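Linby tray service

Linby tray service is a way of serving meals in which each diner receives a single tray carrying the cutlery, the plate and the cup together. It takes its name from the town of Linby, where it was used in boarding houses and later in the canteens of the Jirkmont mills. The practice is also found in Twal, where it is called short service.

History

Before trays came into use, Linby boarding houses served meals at long tables. Dishes were passed from hand to hand, and lodgers who worked late shifts often found little left. The first house to change over had 10 rooms and one cook. Meals were portioned in the kitchen and carried to the tables at fixed times, the last at 10 in the evening.

The Jirkmont mills took up the system when their main canteen was rebuilt with 158 seats. Workers collected a tray at one end of a counter and returned it at a hatch beside the door. Portions were the same for all grades of worker, which led to disputes with the foremen, who had previously eaten in a separate room.

Setting

Cutlery is put on the tray before any food. A fork and a table knife are the usual minimum, laid parallel with the fork on the left. A spoon is added when soup or pudding is on the menu. The plate goes on last.

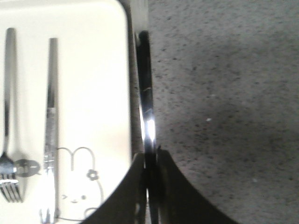 Duarte Leitão disputes that the order was ever fixed, writing that in the Twal houses the plate was set down first and the cutlery was handed over at the table. Menus and kitchen notices from Twal support both versions, and the difference may have depended on the size of the house.

Trays

Early trays were made of tinned iron and had raised rims. They dented easily and were noisy when stacked. Wooden trays were tried in Twal but warped with repeated washing. Molded trays replaced both types, first in plain colors and later with the name of the canteen printed on the underside.

Decline and present use

Tray service in the boarding houses ended as lodgers moved to rented apartments with their own kitchens. The Jirkmont canteen continued until the mills closed. The system survives at the Hodura training school, where lunch is served in 4 sittings, and in 5 small cafes in Linby. One of the cafes still uses a mill counter, shortened to fit the room.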